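News from the Prernine training room

Since February our colleagues at Drulska teach the packing robots by hand. A person holds a gripper in each hand and does the task at the table, and the recorded movement is later used for training the robot arms in the Brollard hall. Before, two engineers wrote every movement as code, and the packers saw the result only when it was finished.

The box with the drawer is the task of this month. The small package must go in and come out without damage to the print.
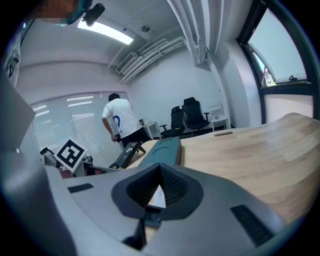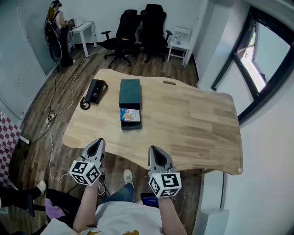
What changes for the packing team

Mal-soon Ahn worked 17 years on the line and now leads the training shifts. She told us that the first days were hard for the wrists, and that she had to learn to move slower than she is used to. The team has made 221 good recordings of the drawer task, and the goal is 300.

No position is removed in this step. Packers who join the training keep their pay group and their breaks. The night shift asked if they can also take part, and the answer from the Ma office is expected before summer.

If you want to try the grippers, please write your name on the list next to the kitchen, or call extension 139 in the morning.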